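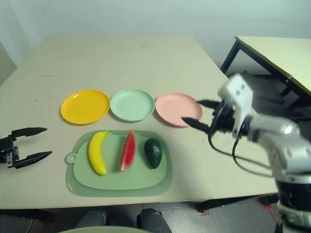
Setting Up a Fruit Sorting Table for Young Children

A sorting table is one of the easiest activities to set up at home or in a classroom. The child moves each piece of play fruit from a board to a plate, then back again. Setup takes 2 minutes once you have the pieces together.

What you need

Three plastic plates with raised rims, each a different color. Yellow, mint green and salmon pink work well together.
One plastic cutting board. Ours is sage green with a hanging loop on the side.
Three toy fruits: a banana, a watermelon slice and an avocado.
A plain table with space on all sides.

We bought our fruit from Bandus as part of a larger play kitchen set, item 2856. Any set will do as long as the pieces are too big to swallow. Check the age label before you buy.

Step 1. Wipe the table and clear off anything that isn't part of the activity.

Step 2. Put the plates in a row across the middle of the table. Leave a small gap between the rims so they can be picked up one at a time.

Step 3. Place the cutting board in front of the plates, on the child's side.

Step 4. Line up the fruit on the board, with space between the pieces. We go left to right: banana, watermelon, avocado. The watermelon slice can stand with its point up.

Step 5. Show the child one move. Pick up the banana, put it on the yellow plate and let go. Then put it back and let them try.

What to ask for

Start with color. The banana goes on yellow and the avocado goes on green, even though the greens are not the same shade. The watermelon goes on pink, which is close to the red flesh. Some children will want it on green for the rind – accept that and ask them why.

After a few rounds, use words only: "Put the avocado on the pink plate." Later you can give two directions at once.

Cleaning and storage

Wash the plates and board in warm soapy water and let them air dry. Stack the plates on the board and keep the fruit in a drawstring bag. The Carlow shelf bins we use hold the whole activity with room left over.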